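Journal > House stuff > Kitchen

Posted Wednesday, December 23, 2020 by Antigoni Triantafyllou

Table is clear!! Two days before Christmas, which for us is early. Everything that lived on it went into the hall — bills, tape, the good scissors, a bag of walnuts, Sándor's puzzle (sorry Sándor, all 300 pieces back in the box).

Then a wipe down, warm water and a drop of soap, wrung out hard. Dry cloth after. I was going to oil it too but no time, maybe Febuary. Last time I used way too much and we ate off our laps for 3 days.

Forgot how much I like the grain on this thing. It's been under a tablecloth since summer and I kept stopping to look at it insted of packing the cookies. Pale, wavy, goes all over the place.
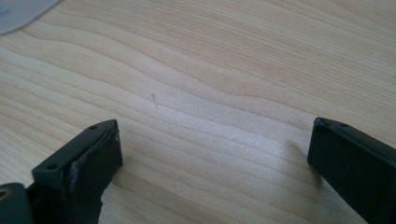
The tabletop, that big bend in the grain.

Huguette wants to put the cloth back on for dinner. We'll see. Seven people, red wine, she's probably right — anyway got to go, the rolls need to come out.

Filed under: kitchen, tidying, holidays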